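3.2 Plug-in heaters and self-reported use

The second part of the household survey asked about mosquito control indoors. Respondents in Sulon and Peng were visited in March, before the rains, and again at the end of the season. Interviewers followed the question order used by Echeverría in the Stutulon pilot, with one change: products were asked about by form (coil, spray, plug-in) before any brand name came up. In the pilot, people who were asked by brand often left out products they had bought loose at a market stall.

Plug-in liquid heaters were the form most often kept but least often used. Many households owned a heater and had no refill for it. Others had refills that did not fit. We therefore recorded ownership and use as separate items – a step that earlier surveys in the district had skipped. A household was counted as a user only if the heater had been switched on during three or more nights of the previous week.

Storage was noted as well. Heaters were commonly kept with other small household goods in an open tray or a drawer, away from the outlet where they would be used (Figure 2). 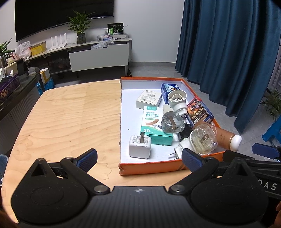 Figure 2. Plug-in liquid heater stored with small boxes in a cardboard tray.

Recall was weaker for the plug-in form than for coils. Coils are bought often and burn down, so people remember the last one. A refill lasts for weeks, and several respondents could not say when theirs had been changed. For the second visit we asked them to write the date on the bottle. Answers improved in Peng but not in Sulon, where more than half of the bottles had no date on them. The Clostside villages were left out of this comparison, as they were visited only once.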